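Budgeting for the Second Arm

January 1, 2018

Institutions that buy automation equipment tend to ask first what the machine costs. The more useful question is what the machine will need in its second year, and who has agreed to pay for it. The current planning round gives us an opportunity to put that question in writing before any order is signed.

The proposal before the Groen site concerns two-armed stations for packing and unpacking small consumer goods. Alberg and Boltar have both submitted offers. The two prices are close enough that the difference should not decide the matter. What separates the offers is the treatment of everything outside the purchase price: spare gripper fingers, replacement cables, software support, floor space, and the hours of the technicians who will keep the stations running.

In the last cycle, the site recorded 714 hours of technician time against automated equipment. The approved budget had provided for 363. The remainder was taken from general maintenance, and work on conveyors and doors was postponed to make room for it. No rule was broken, but the true cost of the equipment did not appear under its own heading, and the managers who approved the purchase never saw it.

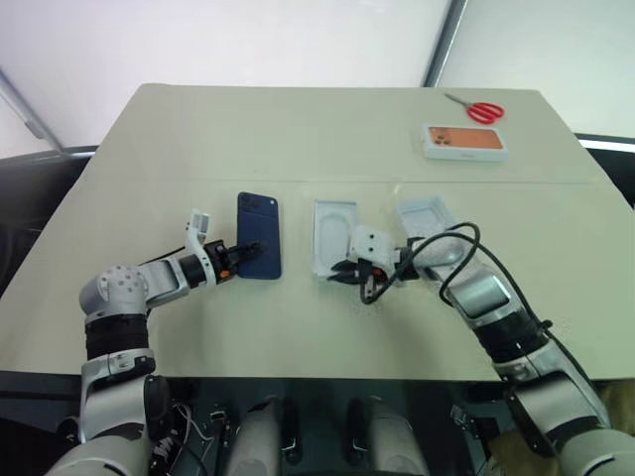

Work with phones and their packaging is a fair test of any such budget. A phone and a molded tray call for different handling, and the packaging changes whenever a manufacturer changes a box. Each change brings new trials, new settings, and sometimes new fingers for the grippers. A plan that treats setup as a single expense in the first month will be wrong by the time the first product is replaced.

Floor Geerts, who prepared the comparison of offers, has argued for leasing. Her case is a serious one. A lease spreads the expense, and it places part of the risk of early obsolescence on the supplier. I would support it if the support terms were stronger. As drafted, the Boltar lease allows four service visits a year, with travel charged separately, and it excludes wear parts. Cables and gripper pads are the items most likely to need attention, and the site would be paying for them twice: once in parts, and again in waiting time.

Lăcrămioara Sima has raised a different objection, which deserves more weight than it has received. She notes that the Darnetti building has the trained staff but lacks the bench space, while Groen has the space and too few trained people. Buying three stations at once would not correct that imbalance. One station, installed with a full training allowance, would show us where the hours go.

My recommendation is therefore a modest one. The site should purchase a single station outright and hold the funds for the other two in reserve until September. Parts, support, and technician time should be entered on the same page as the purchase price and approved by the same signature. Both suppliers should be asked to quote again on that basis, with wear parts listed individually.

Some colleagues will consider this slow. Packing volumes are rising, and a delay has a cost of its own. That cost should be estimated and set beside the others when the revised quotations arrive.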